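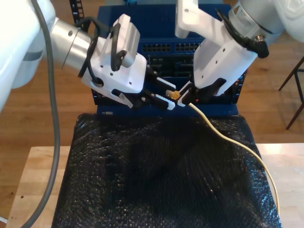 **How much should a small shop set aside for its first robot cell?**

Start with double the price of the arm, and spend a month writing down what you want it to do before you spend any of it.

## About Jurnance

We help small manufacturers, repair shops and colleges plan and budget for automation. We don't sell robots and we don't take a cut from anyone who does, so when we get excited about a piece of gear (and we do, often!) it's only because we like it.

Chantal Friesen started Jurnance after years of buying equipment for a cable assembly plant, where she saw plenty of good machines sit idle for want of a fixture or a training day. Chibuzor Osagie joined her to look after the numbers, and Lanying Qiu runs our bench trials. Cable handling is still the work we love best – network leads, connectors, anything that bends when you'd like it to stay put.

## What we do

- **Planning visits.** A day on your floor with your operators, then a written plan. The fee is $390.
- **Bench trials.** Bring us your parts and up to 20 cycles of the job you have in mind. Lanying will tell you which grippers are worth pricing.
- **Budget reviews.** Already have a quote? Chibuzor goes through it line by line and adds what's missing: guarding, spare finger pads, freight, the electrician.

We also keep a $3000 starter fund for college programmes buying their first gripper. Applications open every April, and Kirsten Nguyen is happy to look over a rough draft before you send it in.

Come by the workshop if you're in the neighbourhood. The kettle's usually on, and we'd love to hear what you're hoping to build.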